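線をつかまえる午後
ミルトベルクの公開日を訪ねて

ミルトベルクの駅を出ると、川のにおいがしました。12月の午後一時、空はもう夕方のような色です。駅前の地図には、私が行きたい建物は載っていませんでした。パン屋で道をたずねると、店の人は橋の方を指して「煙突のある方ですよ」と教えてくれました。橋まで行くと、煙突は二本ありました。

行き先はEtoraという会社の作業場です。Etoraは、二本の腕を使うロボットに細かい配線の仕事を覚えさせています。一年に一度、近所の人や取引先や学生のために扉を開ける日があり、編集部からその日の様子を書いてほしいと頼まれました。私は機械の専門家でありません。以前は繊維の仕事をしていて、糸と布のことなら少しわかります。編集部がなぜ私を選んだのか、着くまではよくわかりませんでした。

煙突は、左の方が正解でした。

建物の名前はマルドナド館といいます。昔は革の手袋を作る工場だったそうです。入口の階段は真ん中がすり減って、浅い皿のような形になっています。一階の廊下には手袋の木型が並んだままで、指を上に向けた木の手が、壁の棚からこちらを向いています。ロボットの手を見に来て、最初に木の手に迎えられました。受付の女性に、わざと残しているのですかと聞くと、「大家さんのものです」という返事でした。

見学は20人ずつの組に分かれて進みます。私の組には、作業着の男性が何人かと、高校生の二人組と、赤ちゃんを抱いたお父さんがいました。赤ちゃんは最後までよく眠っていました。受付で名札と、靴の上にかぶせる青い袋をもらいます。この袋をはくと、みなの歩き方が急に静かになります。

最初の部屋は、ロボットのいない部屋でした。長い机の上に箱が置いてあり、中に細いケーブルが100本入っています。「まず、ご自分の手でやってみてください」と案内の技術者が言いました。長年ここで働いている人で、声が低く、とてもゆっくり話します。外国人の私にはありがたい速さでした。

課題は簡単です。箱からケーブルを一本取り、端のコネクターを机の上の受け口に差し、残りを小さな留め具に通します。私は一本目を一分ほどで終えて、少し得意な気持ちになりました。すると技術者は、厚い冬の手袋をくれました。これをはめて、片目を閉じて、同じことをしてくださいと言います。

やってみると、ぜんぜんできません。コネクターの向きがわからなくなります。受け口に当たっているのか、横の壁に当たっているのか、指が教えてくれません。ケーブルは押せば曲がり、引けば箱の中のほかのケーブルをつれてきます。隣の高校生は、結び目を一つ作ってしまい、笑いながらそれをほどいていました。ほどく時だけ、手袋をはずしていました。

「ロボットは毎日、その手袋をはめています」と技術者が言いました。

私はこの説明がとても好きです。資料には「柔軟物の操作」という言葉が何度も出てきます。正しい言葉でしょうが、読んでいる間、私の頭には何も浮かびませんでした。手袋をはめて五分間困ったあとでは、同じ言葉が指の先まで届きます。そして、編集部が私に電話をかけた理由もやっとわかりました。ケーブルは糸の親戚です。

織物の工場では、一番難しい仕事は織ることではありませんでした。切れた糸を見つけて、つなぐことでした。糸は、張っている間はおとなしいものです。張りがなくなった瞬間に、どこへ行くかわからなくなります。私の先輩は、糸を持つ時、必ず小指で少し引いていました。なぜですかとたずねたら、「引いていないと、糸がいるかどうかわからないでしょう」と言われました。糸が「いる」という言い方を、私は日本語の間違いと思って、その晩、辞書を引きました。今は、間違いと思っていません。

この話を技術者にすると、彼はしばらく黙り、それから手帳に何か書きました。あとで聞いたところでは、「小指」と書いたそうです。

二番目の部屋は倉庫のような場所で、Odiaという計画の説明がありました。Odiaは、Etoraが進めている配線作業の練習の計画です。名前の意味を聞いた人がいましたが、「最初の打ち合わせの紙にそう書いてあって、だれの字かわからないのです」という答えで、みなが笑いました。

壁に、練習の回数を書いた表が貼ってあります。今年の分は2000回です。一回というのは、人がロボットの二本の腕を動かして、ケーブルをつかみ、通し、放すまでのことです。動きはカメラの映像といっしょに記録して、あとでロボットがそれをまねる材料になります。2000という数字を聞いて、作業着の男性の一人が「少ないですね」と言いました。うちの工場なら新人が一か月でそれくらいやる、というのが彼の意見です。技術者は怒りませんでした。「少ないです。でも、新人さんは、うちへ来る前に二十年くらい、物をつかむ練習をしています」と答えました。男性は、なるほど、と言って腕を組みました。納得したのか、そうでないのか、顔からは読めませんでした。

失敗した回の記録も捨てないそうです。ケーブルが指からすべった回、留め具の手前で輪になってしまった回、つかんだつもりで何もつかんでいなかった回。表の横には、失敗の種類ごとに短いあだ名が書いてあります。「うどん」「しっぽ」「おじぎ」。おじぎというのは、ケーブルの先が、受け口の前まで来て下を向いてしまうことだそうです。きれいな名前の失敗だと思いました。会議でも「きのうは、おじぎが多かった」と言うそうです。

私はここで、費用のことを質問しました。作業着の男性たちが急に静かになったので、みなも聞きたかったのだと思います。技術者は金額を言わずに、かわりに時間の話をしました。新しい種類のケーブルが来ると、指の形や、持つ場所を考え直します。それに何日もかかることがあります。人なら、朝に見本を見せれば昼には手が慣れています。「ですから、今日すぐに人の代わりになるかと聞かれたら、なりません」と彼は言いました。宣伝の日にこういうことを言う会社を、私は少し信用します。

休憩の時間に、廊下でコーヒーが出ました。窓の外では、川の向こうの煙突から白いものが上がっていて、あちらが私の間違えかけた方の煙突です。赤ちゃんのお父さんと話しました。彼は家具の修理をしていて、ロボットには興味がなく、建物の中を一度見てみたかったのだそうです。祖母がここで手袋を縫っていたと言います。「祖母の話では、親指が一番難しいんです」。親指の付け根の布は、あとから別に縫いつけるので、そこがきつければ手袋ぜんぶがだめになる。彼はそう言って、棚の木型の親指を、しばらく見ていました。

コーヒーのあと、いよいよ三番目の部屋です。入口で、技術者が約束を三つ言いました。床の黄色い線を越えないこと。フラッシュを使わないこと。腕が止まっていても、止まったと思わないこと。三つ目の言い方が私には難しかったので、もう一度聞きました。動作と動作の間で待っているだけのことがある、という意味でした。

見学は一組30分です。時計を持った若い人が入口に立ち、次の組のために時間を計っていました。

部屋は思っていたより静かでした。私は工場の音を予想していました。聞こえるのは、腕が向きを変える時の細い音と、どこかの換気扇の音だけです。だれかのコートがこすれる音の方が大きいくらいで、私たちは小さな声になりました。作業は一本のケーブルと、アルミの枠と、二つの手で進みます。手といっても指は二本ずつで、先へ行くほど細くなっています。鳥のくちばしに似ていると高校生が言い、もう一人が、ピンセットだと言いました。

技術者は、線の横で説明を続けました。片方の手がケーブルを持っている間、もう片方の手が何をするかが大切だそうです。待つのか、支えるのか、迎えに行くのか。人は両手の相談を、頭で考えずにしています。ロボットには、その相談のやり方も見本で見せなければなりません。見本を見せる人によって癖があり、早めに迎えに行く人の記録と、ぎりぎりまで待つ人の記録をまぜると、腕が途中で迷うことがあるそうです。
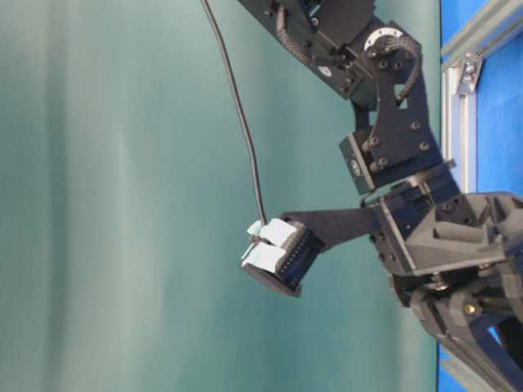 枠のまわりの作業と、指先に部品を持ったところ

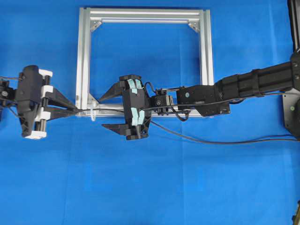 私は先輩の小指のことを思い出して、張りはどうやって知るのですかとたずねました。技術者の答えは正直なものでした。今のところ、よくわかっていない、と言います。モーターにかかる力から少しは想像できます。けれども細いケーブルの力はとても小さく、腕が自分の重さを支える力の中に隠れてしまいます。そこで映像に頼ります。ケーブルの線がまっすぐなら張っている、波になっていればゆるんでいる。「目で引いているようなものです」と彼は言いました。

目で引く。これもノートに書きました。

高校生の一人が、失敗するところも見たいと言いました。失礼な質問のようですが、技術者はうれしそうな顔をしました。公開日には、うまくいく動作だけを選んで見せることもできます。去年はそうしたそうです。すると感想の紙に「きれいでした」という言葉ばかり並んで、だれが何に興味を持ったのか、まったくわかりませんでした。今年は選ばずに動かしている、と彼は説明しました。

それで私たちは、一回の「おじぎ」を見ることができました。ケーブルの先が目的の場所まで来て、静かに下を向きました。組の中から、ああ、という声が出ました。知らない人どうしが、一本の線のために同じ声を出すのは、おもしろいことです。腕は少し下がり、もう一度近づき、二度目もだめで、三度目に入りました。拍手をしたのは作業着の男性でした。さっき「少ないですね」と言った、あの人です。

時計の若い人が手を上げて、私たちの30分は終わりました。

出口の近くに、質問を書いて貼る板がありました。「子どもの靴ひもは結べますか」「停電したら手を放しますか」「夜もやっていますか」。二つ目の質問の下には、もう返事が書いてありました。電源が切れた時にどうなるかは、持っている物と腕の姿勢によるので、重い物は持たせていません、という内容です。三つ目には、ただ「いいえ、夜は私たちも帰ります」とありました。

靴ひもの返事は、まだ空白でした。

帰る前に、技術者にもう少しだけ時間をもらい、廊下の木型の前で話を聞きました。私が知りたかったのは、どんな仕事をこの腕に渡したいのか、ということです。彼は、点検の時に開ける箱の中の配線だと言いました。制御盤の奥の、人が肩まで腕を入れて、見えないまま指で探すような場所です。そういう作業を長くした人は、肩や首を悪くします。彼自身も、Etoraに来る前に十年その仕事をしていて、今でも寒い日は右の腕が上まで上がらないそうです。話しながら、実際に上げて見せてくれました。耳の高さで止まりました。

ただ、奥の暗い場所は、カメラにとっても暗い場所です。目で引く方法は、見えなければ使えません。それで来年は、指の先で力を知る部品をためすことにしています。部品が厚いと指が太くなり、指が太いと奥へ入りません。薄いものは高く、すぐに傷むそうです。どれを選ぶかは、まだ決めていません。机の引き出しには、ためして合わなかった部品がたくさん入っていると言っていました。

私は、織物工場の指ぬきの話をしました。厚いものは針から守ってくれますが、糸がわからなくなります。薄いものは糸がよくわかり、時々、血が出ます。先輩たちは、親指には厚いもの、人さし指には薄いものを使っていました。左右の指が同じでなければならないと、だれも考えていませんでした。技術者はまた手帳を出しました。今度は何と書いたのか、聞きそびれました。

外に出ると、街灯がついていました。橋の上で手袋をはめ、ためしに切符をポケットから出そうとして、二度落としました。三度目に手袋を脱いで拾いました。駅のホームには、同じ組だった高校生たちがいて、イヤホンの線がからまったのを、二人で両側から引っぱっていました。引っぱるとかたくなるから、一度ゆるめた方がいいですよ、と私は言いました。ゆるめると、線は少し広がって、どこが上でどこが下か見えるようになります。電車が来るまでに半分ほどほどけて、続きは車内でやっていました。

見学の案内
Etoraの公開日は年に一度、マルドナド館で行われます。一組20人、事前の申し込みが必要です。三番目の部屋は黄色い線の外からの見学になります。建物の中は寒いので、上着を着たままの見学をおすすめします。駅からは橋を渡って、左の煙突が目印です。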